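# Section 2: Setting up a household budget in Biltus
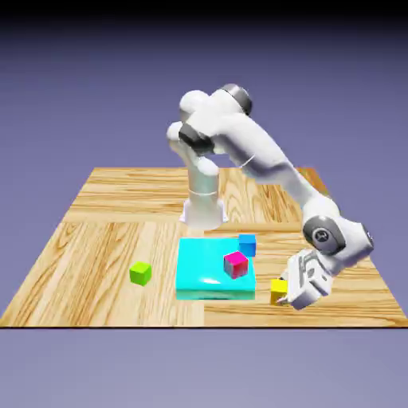 ## 2.1 Before you start

Biltus keeps one budget for each household. A household can hold several people, several bank accounts and more than one currency, but it has a single monthly total. If you and a relative share a home and keep your money apart, set up two households.

Have the following to hand:

- your last two payslips, or your last year's accounts if you are self-employed
- a bank statement covering at least one full month
- the balance and interest rate of every loan or card
- the renewal dates of your insurance policies

You can leave a figure blank and return to it. Blank figures are marked with a grey dot on the summary page and are left out of all totals.

## 2.2 Create the household

1. Open **Households** and choose **New**.
2. Type a name. It appears at the top of every report. Names may be up to 17 characters long, including spaces.
3. Choose the main currency.
4. Choose the day on which your month begins. Most people pick payday.
5. Choose **Save**.

**Caution:** The main currency can't be changed once the first entry has been saved. To correct a mistake after that point, delete the household and begin again.

**Note:** If payday falls on a weekend and your employer pays early, leave the start day as it is. Tick **Move early pay forward** and Biltus will count the payment in the month that follows.

## 2.3 Enter your income

1. Open **Income** and choose **Add**.
2. Enter the amount that reaches your account, after tax and pension payments.
3. Set how often it arrives: weekly, every two weeks, every four weeks, monthly or irregular.
4. Repeat for each source.

For a wage paid every four weeks, Biltus spreads the thirteen yearly payments over twelve months. The monthly figure will therefore be a little higher than the one on your payslip. To turn this off, go to **Settings > Income > Spread payments**.

Irregular income is worked out from the lowest three months you have entered. With fewer than three months, it is shown but not added to the total.

## 2.4 Enter your spending

Spending is split into fixed, flexible and yearly.

1. Enter **fixed** costs first: rent or mortgage, council tax, energy, phone, loan repayments.
2. Enter **flexible** costs from your bank statement. Food, travel and clothes belong here.
3. Enter **yearly** costs as the full amount with the month they fall due. Biltus divides them by twelve and sets the result aside in the **Held** column.

Suppose your home insurance costs 874 and is due in July. Enter 874, not a twelfth of it. If you enter it in October, there are only nine months to go, so the first year's monthly share will be larger. It drops to the normal share after the first renewal.

Cash withdrawals go under **Flexible > Cash**. Don't also enter what the cash was spent on, or it will be counted twice.

## 2.5 Import a bank statement (optional)

Statements can be imported as CSV files. Files saved by the Posenen ledger program can also be read without conversion.

1. Download the statement from your bank to your computer.
2. In Biltus, open **Accounts > Import** and select the file.
3. Check the first five lines in the preview. If day and month are the wrong way round, choose **Swap date order**.
4. Choose **Import**.
5. Go through the lines marked **Unsorted** and give each one a category.

The import keeps the bank's own wording, and categories you assign are remembered for the same payee next time.

**Caution:** Importing the same file again creates duplicate entries. Use **Undo last import** straight away if this happens. The command is no longer offered once you have closed the program.

## 2.6 Check the summary

Open **Summary**. The top line shows income, the second shows spending with the **Held** amount included, and the third shows what is left.

- If the third line is in red, spending is higher than income. Look at the flexible costs first.
- If spending comes to more than 96 per cent of income, an amber bar appears. You can still save the budget.
- If the totals look too low, check for grey dots.

## 2.7 Back up your work

1. Choose **File > Back up**.
2. Pick a folder on a different drive.
3. Enter a password and write it down somewhere safe.

Lost passwords can't be recovered. Backups made in an older version will open in this one, but a backup made here will not open in an older version.

Savings goals and pension pots are covered in Section 3.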